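Minutes, shared workroom meeting, September

Present: Peiyu Shao (chair), Brenda Quezada, Zihan Guo, Ruoxi Xiao. Xinyi Dai joined at 4:30 pm. Minutes by Zihan Guo.

1. Last minutes
Accepted with one correction. The cleaning bill from Wiltier was 836, and I wrote 863. I am sorry for this mistake.

2. The big white table
Brenda said that the table is used by everybody and cleared by few people. She asked that cables are coiled before they are left there, and that towels go home for washing at the end of the month. Ruoxi does not agree with a fully clear table -- she needs her things to stay out when the work continues the next morning. After discussion we agreed that things may stay up to five days, with a name on them.

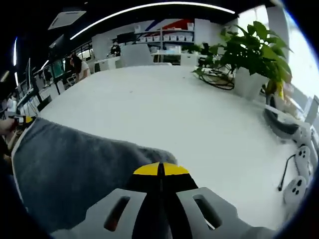
The plant stays on the table. Peiyu will water it, and Ruoxi will do it when Peiyu is traveling. Xinyi asked if it can move closer to the window, but the others prefer the present place.

3. Storage bins
The bins on the white shelves have no labels. Xinyi will make labels and send the list to all before she prints. Brenda reminded us that the order of new bins from Hasten is still open. The offer is 1517 with delivery. Decision: we wait, and first look at what is inside the old ones.

4. Chairs
Two more chairs are requested for the room. Peiyu will ask Feng at the front office.

5. Other
The wall with the stripes will not be repainted this year.

Next meeting in October, same room. Closed at 5:20 pm.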